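Pullside Hand-Held Gripper: Open Day Notes and Product Page

Posted 17/11/2020 by Balakrishnan Chowdary
Category: Grippers and teaching tools
Item no. 764
Made by Pullside, sold and serviced by Clenix

If you came to our open day at the Cedstead building, hello again, and thank you for being so patient about the coffee! A lot of you asked me to put everything I said at the table in writing, with the ordering details in one place, so I've rewritten the product page from scratch. It's longer than the old one. Sorry (a bit).

The Pullside is a two-finger gripper you carry in your hand. You squeeze the trigger, the fingers close, and the camera behind them records what the fingers are doing while they do it. Later on you use those recordings to teach an arm the same job. I had a whole speech ready about this for the open day and dropped it after the first group, because people just wanted to hold the thing. Fair enough, so did I when mine first arrived.

What we did at the open day

The job was bottles. Pick one up from among its neighbors, move it, set it down upright, let go without dragging it. It sounds like nothing. Then you try it with a tool in your hand instead of your fingers and you find out how much your fingertips were doing for you all these years.

Subbarao Nadar ran the table with me and he's much better at this than I am, which he enjoyed. His advice to every visitor was to come in low and slow, get a finger on each side before you squeeze at all, and keep your wrist out of it until the bottle is off the table. I'd add: breathe. I watched so many people hold their breath!
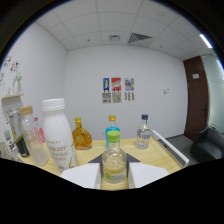

The question I got most was whether you need matching bottles to practice with. Please don't buy matching bottles. A set of identical ones teaches you a single grip, and then the first odd shape you meet makes a fool of you. Raid the recycling and the back of the fridge. Mix tall with squat, glass with plastic, full with nearly empty. A nearly empty one tips much sooner than you expect, and a round shoulder will slide right up out of the fingers if you grab too high.

The second question was about crowding. Yes, put them close together. An item alone on a bare table is a fine place to begin, and I'd give it ten minutes, but the real skill is getting the fingers into the gap next to the thing you want and leaving everything else where it was. We kept shuffling the table between groups for exactly that reason. One visitor asked me if we could please shuffle it back.

See-through things came up too. Clear glass and clear liquids are hard for a camera to read, and colored liquid behind clear glass can be confusing in its own way. My feeling is you should include plenty of them in your practice recordings from the start. If you leave them out, you'll only have to go back and do it later, and you'll be grumpy about it. I speak from experience.

What's in the case

Gripper with fingers fitted
Camera, already mounted
One spare pair of fingers
Charging cable
Wrist strap
Printed quick guide
Ramasamy carry case with cut foam

The wrist strap looks like an afterthought and I used to leave it in the case. Put it on. At the open day we passed the tool through a great many hands and the strap earned its place.

The Ramasamy case is the newer one with the latch on the long side. If you have the older case, the foam inserts don't swap over, but we still have a few of the old inserts on the shelf, so ask before you go cutting anything up.

Numbers people asked for

Weight with camera: 764 grams (yes, same as the item number, and no, we didn't plan that)
Longest length, fingers open: 236 mm
Warranty: 30 months
Item no. for spare fingers, per pair: 803

I'll be straight with you about the weight. For the first few minutes it feels like nothing, and after a long session your forearm will have opinions. Take turns if there are two of you. Subbarao switches hands halfway through a session and swears by it, though I can't do it myself. My left hand is hopeless.

Things I'd want to know before buying

The trigger is set up for a medium hand. If yours are small, tell us when you order and we'll fit the shorter one, no charge. You can change it yourself later with the little screw under the grip, but it's fiddly and the screw loves to roll under furniture.

Wipe the fingers down after each session. Bottles leave sticky patches, especially anything that had juice or cleaner in it, and sticky fingers hang on a moment too long when you let go. A damp cloth is plenty. Please don't soak them.

It is not a tool for heavy stuff. If you want to move full gallon jugs all day, call us and we'll talk about something else. We'd much prefer to sell you the right one.

Also, the view is very wide and it picks up the whole room. I like that, and it helps when you're working out later where the tool was. Do think about what's on your walls and who's walking past, though, before you share recordings outside your own group.

Trying one out

We have a loan unit. You can book it for a week, you pay the return shipping, and if you go on to buy, we take that off the price. It's out with a school at the moment and comes back in December, so put your name down now if you want it before the holidays. First come, first served, and I'm terrible at saying no, so write to Subbarao if you need a firm date.

Anyone who signed the sheet at the open day already gets the loan form by email. If yours hasn't come, check your junk folder and then write to me. A few of the addresses were very hard to read!

Ordering

Use the order form on the Clenix site and put your trigger size in the notes box. Schools and clubs can pay by invoice. Spare fingers ship separately, in a padded envelope, and they usually turn up before the case does.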